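Visitor Flow and Beach Access at Clonach: A Report on the Ziltovach Day-Trip Market
Tourism and Leisure Management, Second Year Group Project
Written up by Bronwyn Kingi

1. Introduction

Clonach is a small seaside town with one long sandy beach, a harbour and a short promenade. Most of its summer visitors come for the day from the Ziltovach side of the bay, either on the passenger ferry or by the coast road. The town has plenty of beds for its size, but few of the people on the beach ever sleep in them. Our group wanted to find out why day visitors do not stay the night, and whether the way they reach the beach has anything to do with it.

The project had two aims. The first was to record how day visitors move between the ferry landing, the car park and the beach. The second was to ask them what would make them stay until the next day. A small extra part of the work looked at the bathing water, as several people in our trial interviews brought it up without being asked.

2. Background

The beach can be reached by three paths. The harbour path is the shortest from the ferry but has steps at the far end. The dune path starts behind the car park and is sandy for most of its length. The third runs past the Cullinane, the only hotel directly on the front, and is paved all the way. It is also the only one with signs in more than one language.

Earlier student projects on Clonach dealt with parking and with the off-season. We found none that followed visitors on foot, so we had little to compare our results with.

3. Method

We handed out 100 short questionnaires over one Sunday in August, starting when the first ferry came in. Visitors were approached at the beach end of each path and asked where they had come from, how they had got there, what they planned to spend money on and when they meant to leave. The form took two minutes to fill in. We also carried out 13 longer interviews, most of them on the promenade benches in the late afternoon.

Three of the group stood at the paths and kept a tally. The other two did the interviews and filled the water tubes at the bathing area, which were then taken back to the college.

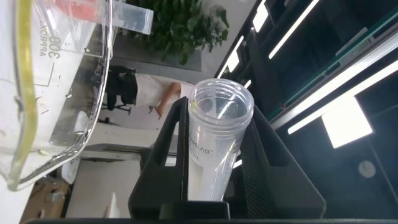

Sampling at the beach followed the same order each time: the harbour end first, then the middle, then the stretch in front of the Cullinane. We wrote the place and time on a sheet of paper and kept the sheet with the tubes. Clear plastic centrifuge tubes with a graduation scale printed down the side are a sensible choice for this kind of work, as the amount can be read off without pouring anything out. Anyone repeating the project should put a label on every tube as well. We relied on the sheet alone, and it got damp in the bag.

4. Results

4.1 How people arrived

More visitors came by ferry than by car, which surprised us, as the car park looked full from mid-morning. The drivers mostly came in families and stayed longer on the sand. Ferry passengers moved around more. Many walked to the beach, went back into town to eat and then returned to the beach before the last boat.

The paved path past the hotel was used least by people coming off the ferry, even though it is the easiest one with a pushchair or heavy bags. When asked, most of these visitors said they had not known it was there. The sign at the landing points to the harbour path only.

4.2 What people spent money on

Food and drink came first by a long way, followed by parking and then hire of chairs and windbreaks. The Ponik kiosk, at the bottom of the dune path, was named more often than any other business. People liked that it was close to the sand and that it sold sun cream and cheap towels as well as ice cream. Several asked for a second kiosk at the harbour end. 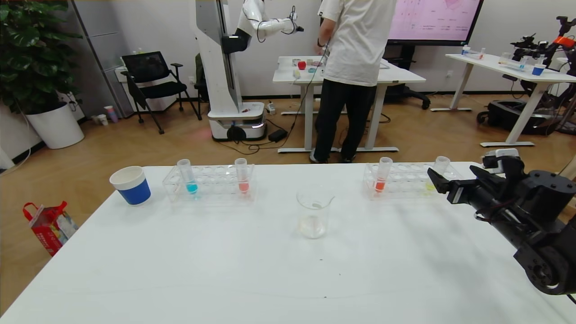
Very few visitors had bought anything in the shops on the main street. Those who had were nearly all ferry passengers with time to fill before the boat home. One couple told us they had walked up looking for a café and found that the kitchen had closed at three.

4.3 Staying overnight

Only 8 of the people who filled in the form had booked a room in Clonach. Of the rest, the most common reason given for leaving the same day was that there was little to do in the evening. Price came second. We had expected it to come first.

The longer interviews gave more detail. People were happy to pay for a room if they could be sure of a meal after the beach and a morning boat back. The first boat on a Monday leaves too late for anyone who has to be at work, and this came up again and again. Two families said they would have stayed if there had been somewhere to leave wet things and have a shower before dinner.

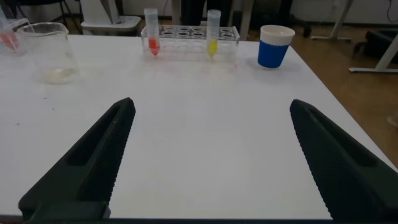 There was also some confusion about what was open. The notice board at the landing listed an evening market that no longer runs, and one visitor had come over for it.

4.4 Views on the water

Nearly everyone interviewed described the sea as clean or very clean. The few complaints were about seaweed at the harbour end. Our own samples were too few to say anything firm about the quality of the water, and we have left the readings out of this report. They would need to be repeated across a whole season — and in different weather — before they were of any use to the town.

5. Discussion

The results suggest that Clonach loses overnight visitors because of its evenings and its timetable. The beach itself is well liked. A better sign at the ferry landing would cost little and would send people along the paved path, past the hotel and the top of the main street, where they might stop and spend something. Later kitchen hours on summer weekends would help too, though the café owners we spoke to were worried about finding staff.
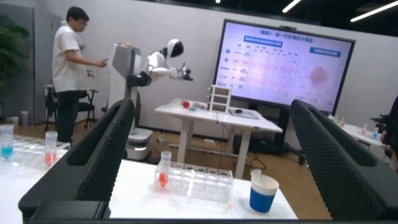
An earlier Monday boat is a harder matter. The ferry is run from Ziltovach and the crew live there, so a first sailing from Clonach would mean keeping the boat on the wrong side of the bay overnight. We did not get a reply from the operator before our deadline.

6. Limitations

All the questionnaires were done on a single day with good weather. A weekday, or a wet weekend, would probably give a different mix of people. We also missed anyone who stayed in town and never came down to the sand. The tally at the dune path has a gap at lunchtime, when the person there was called away to help with an interview.

7. Recommendations

Put up a new sign at the ferry landing showing all three paths, with walking times.
Keep the notice board up to date during the summer.
Try late opening at two or more cafés on Saturdays and Sundays in August.
Provide showers and lockers near the promenade.
Ask the ferry operator about an early Monday sailing for the school holidays.

The questionnaire and the tally sheets are in the appendix. The interview notes are held by the group and can be requested through the department office.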